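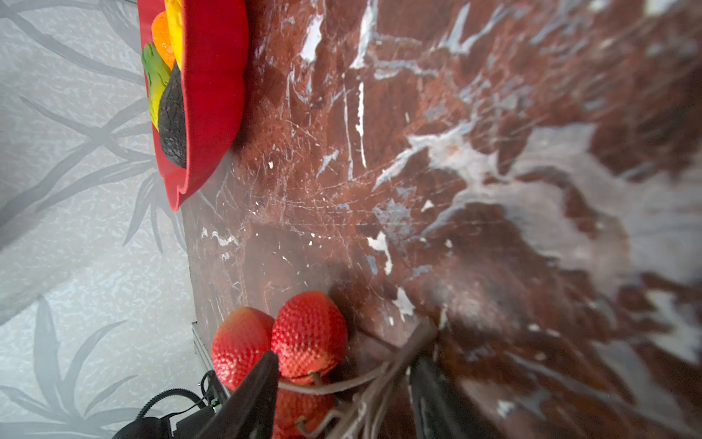
Marble and a leaf-patterned wallpaper. Stone offcuts and part-used rolls are among the items the Grondance store will take.

Reuse store for building leftovers to open six days a week

5/6/24

A store that sells leftover building and decorating materials is to open six days a week after a year of trading on Fridays and Saturdays only.

Grondance, which runs from a former carpet warehouse on Drivoren Road, takes in unused tiles, stone, timber, paint, wallpaper and fittings from builders and households and sells them at a low price. The longer hours begin next week. The store will stay closed on Sundays.

Manager Beryl Cheetham said the old hours had not suited people in the middle of a job.

"If you run out of tiles on a Tuesday you don't want to wait until Friday," she said. "We had people ringing up all week and we had to tell them the same thing. The stock was sitting on the shelf and they couldn't get at it."

The store handled 897 donations in its first year. Most came from households clearing garages after a kitchen or bathroom was finished, but the larger loads have come from trade firms. Groltar, a kitchen fitter based on the same road, gives its stone and worktop offcuts, and the decorating shop Zeng passes on wallpaper from ranges it no longer sells.

Offcuts of marble and granite go quickly, according to Guilan Wei, who prices the stone and tiles. Buyers use them for window sills, hearths, shelves and small table tops.

"People think an offcut is a scrap, but some of them are up to 200 centimetres long," she said. "A fitter has no use for it because the next kitchen is a different colour. I put a price on it in chalk and it is often gone by the afternoon."

Scratched or dull pieces are sold at a lower price. The store does not cut or polish stone, but it keeps a list of local masons who will do so.

Wallpaper is harder to sell. A single roll rarely covers more than a small part of a room, so the store now groups rolls by batch number and will not split a set of three or more. Single rolls are sold cheaply for lining drawers and covering books. Paint must be in its own tin with a label that can be read, and at least half full.

The change in hours means two new part-time jobs, both of which have been filled. The floor has also been rearranged so that heavy goods are next to the loading door, and there is now a bay outside where cars can stop for 20 minutes.

Some residents of Drivoren Road had raised concerns about vans waiting in the street in the early morning. Ms Cheetham said deliveries would be taken only after 9.30am and that drivers would be asked to ring first.

The store will open from 10am to 4pm, Monday to Saturday. Donations can be left until 3pm. It cannot accept gas appliances, opened bags of cement, broken glass or anything that may contain asbestos. Larger items can be collected within the town for a small fee, but the van is booked well ahead.

An evening class on basic tiling, using stock from the store, is planned for October. Places can be booked at the till.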